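Arkel Community Kitchens to Open Its Third Lunch Hall in Prirkau This October

PRIRKAU, 22 August 2022 – Arkel Community Kitchens is very happy to share the news that so many of our neighbors have been asking us for (at the market, at the bus stop, and once in a dentist's chair!): our third lunch hall will open its doors in October, in the old Kikuchi dye works on the river side of Prirkau.

The hall will serve a hot midday meal five days a week, and guests will pay whatever they can manage. When both sittings are full it will seat 91 people at a time, and we expect to cook 700 meals a week by the end of the first month. Our two older halls served 3,000 meals in their best month last winter, so we have a fair idea of how much soup that means.

"My mother worked in this building for most of her life, and she always said the one thing it lacked was a decent lunch," said Setsuko Hirose, director of Arkel Community Kitchens. "I would so have liked her to sit down at one of our tables, and I hope plenty of the people who worked alongside her will."

The roof and the tall north windows have been repaired, and the old brick floor has been cleaned and kept. The kitchen has moved to the back of the building, close to the loading door, and a step-free entrance now leads in from Hikberg Lane, with a bench beside it for anyone who would like to rest a minute before going in.
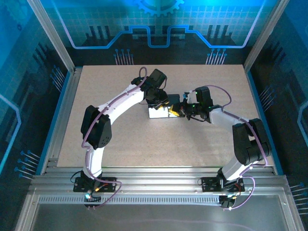 What Will Be on the Menu

Head cook Sivaprasad Panicker has spent the summer trying out dishes on anyone who would hold still long enough. The opening weeks will bring barley soup, lentils with rice, baked fish, and a plum cake made from a recipe lent to us by a family up the hill. There will be a meatless dish every day, and small plates for children.

How the Work Was Paid For

The repairs were helped along by 2,573 gifts from households in and near Prirkau, many of them quite small and every one of them welcome. Benedikt Steiner, who looks after our accounts, has written a thank-you note for each, and his handwriting has held up very well.

Getting in Touch

Groups who would like to book a table together, and growers with fruit or vegetables to spare, are warmly invited to write to Natsumi Matsuda at the Arkel Community Kitchens office in Prirkau. Opening hours will be posted at the Hikberg Lane entrance.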